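FOOD & HOME / Slow Kitchen

The Year I Learned to Cook Eggplant Again

By Chelsea Hartley

My grandmother cooked eggplant the way other people iron shirts, which is to say every week, without much enthusiasm, and extremely well. She salted it in a colander in the sink with a dinner plate pressed on top, and she would not let anyone use that sink until supper. We washed our hands in the bathroom. We filled our water glasses in the bathroom too, and my brother still claims he can taste toothpaste whenever somebody says the word parmigiana.

I inherited the colander and none of the patience. For most of my adult life I made eggplant in one of two ways, greasy or squeaky, and then I stopped making it at all. What brought me back was a stall called Bastis at the Saturday market in our town, where the eggplants come out in August in a great shining heap and the woman behind them will not sell you one until you tell her what you plan to do with it. I said I was thinking of roasting it, maybe. She put back the big one I was holding and handed me two small ones, and I went home feeling as though I'd been given homework.

I've been doing that homework ever since, and the first thing I learned is that most of what I believed was old news. My grandmother salted because the eggplants she grew up with were bitter, full of hard little seeds. The ones I buy now hardly ever are. I still salt when I'm frying, because the slices drink up less oil that way, but for roasting I skip it and have my sink back.
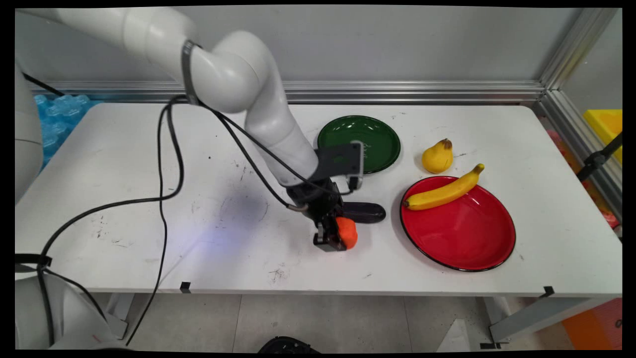

The second thing is heat. I was always too polite with the oven! An eggplant wants it hot, hotter than feels right, and it wants to be left alone until it slumps. I prick the skin with a fork (I forgot once, and spent a long evening on my knees with a scraper), set it on a bare tray, and go do something else. When it looks like a deflated football it's nearly done. Give it another ten minutes anyway.

Then comes the part I love, which is deciding what to put with it. Something sharp, always, and something a little sweet. Lemon is the usual choice, but I've come around to orange, just a squeeze and a few scrapings of the peel, mashed in with garlic and a good spoonful of yogurt. My friend who runs the café at Lūse puts it on toast with torn mint, and I have driven 34 miles for that toast on a weekday with no other business in the area whatsoever.

Keeping them is easier than people think. They don't care for the refrigerator, at least not for long. Mine live on the counter in the coolest corner of the kitchen and get used within a few days, and if one starts to wrinkle, it goes into a stew with tomatoes and a can of chickpeas, where looks don't matter. That stew feeds 6 in theory. In my house it feeds four, and then me again at eleven at night, standing up.

I made my grandmother's version last winter, the whole business, colander and plate and all. It took most of an afternoon. My daughter came in wanting a glass of water, and I heard myself tell her to go use the bathroom.

Filed under: Vegetables, Family Cooking, Essays

Comments (4)

marlowkitchen
The orange is a wonderful idea. I had half a one left over from breakfast and tried it tonight. I used sour cream instead of yogurt, no complaints.

Dee in the valley
My mother used a brick wrapped in foil instead of a plate. Same rule about the sink, though!

tomatoes_first
Do you peel it after roasting or leave the skin in? Mine always ends up with black flecks all through.

Chelsea Hartley
@tomatoes_first I split it and scoop with a big spoon. A few flecks are fine, I think they taste good.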